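Why does toast turn brown?

Put a slice of bread in the toaster and wait. First you get that warm, cosy smell creeping across the kitchen. Then – pop! Up it comes, golden and crunchy and completely different from the floppy slice you started with. So what went on in there?

Bread is full of tiny bits called molecules. They are so small that you couldn't see one even with a very strong magnifying glass. Some of them are sugars and some of them are proteins. When bread gets really hot, the sugars and the proteins start joining up with each other, and they make hundreds of brand new molecules that weren't there before. Lots of the new ones are brown. Lots of them smell wonderful!

Scientists call this the Maillard reaction (say it "my-yar"). It's named after a French scientist who studied it more than a hundred years ago. It happens in toast, in roast potatoes, in biscuits, in pancakes and in the crispy edges of a fried egg.

Why doesn't boiled food go brown?

Good question! Think of a boiled potato. It's been in very hot water for ages, and it's still pale. Now think of a roast potato, all brown and crackly on the outside. Same vegetable!

The answer is water. At sea level, boiling water stays at 100 degrees Celsius, however long you leave the pan on. Browning can happen at that heat, but it is terribly slow. To go brown quickly, food needs to get a good deal hotter, and it can only do that once its surface has dried out. An oven or a frying pan can dry the outside of the food and then carry on heating it up. That's why a roast potato has a brown crust and a soft white middle. The middle is still full of water.

It's also why you hear a sizzle when batter goes into a hot pan. The sizzle is water turning into steam and rushing off into the air. Listen carefully next time somebody is cooking pancakes, and you'll hear it get quieter as the water goes.

Flip it!

A pancake only touches the pan on one side, so only one side gets hot enough to brown. The top stays pale and bubbly until you turn it over.
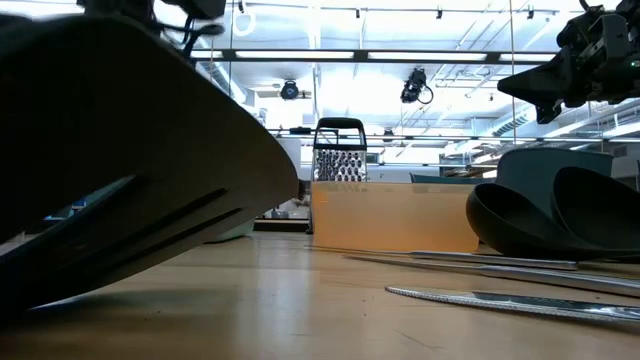
A slotted spatula. Can you spot the long slots?

Turning tools come in all sorts of shapes. A wide, flat one is great for pancakes because it holds up the floppy middle. Slots are handy when there's oil or water about, as the liquid can drip through the gaps and back into the pan.

In Vibeke Hjaltadóttir's family they make very thin pancakes, so thin that they brown almost as soon as they touch the pan. Elibariki Were likes his thick, with banana mashed into the batter. Banana has lots of sugar in it, so his go brown quickly too, and he has to keep the heat low or the outside burns while the inside is still gooey!

Brown, browner, black

If you leave toast in for too long, the browning keeps going and the bread begins to burn. What's left on the outside is mostly carbon, the same black stuff you find in charcoal. It tastes bitter and it makes the whole house smell. Golden is the colour to aim for.

Not all browning needs heat, by the way. Cut an apple and leave it on a plate, and it will go brown all by itself. That's a different kind of browning, and it happens when the inside of the apple meets the oxygen in the air. A squeeze of lemon juice slows it down.

Try it yourself: the toast ladder

You will need 2 slices of the same bread, a toaster, and a grown-up to help.

Cut each slice in half, so you have four pieces. Keep one piece untoasted. Ask your grown-up to toast the others one at a time, on low, medium and high. Let the toaster cool down in between, or the later pieces will get a head start.

Now line them up from palest to darkest. Sniff each one. Tap it with a fingernail. Take a bite! Which is the sweetest? Which makes the loudest crunch? Write down what you find out, then try again with another sort of bread. Raisin bread is a really good one, and so is anything with milk or honey in the dough.

Words to know

Molecule: a very tiny piece of a substance, made of atoms joined together.
Protein: something found in foods such as eggs, milk, beans and flour. Your body uses it to grow.
Reaction: when substances change and make new ones.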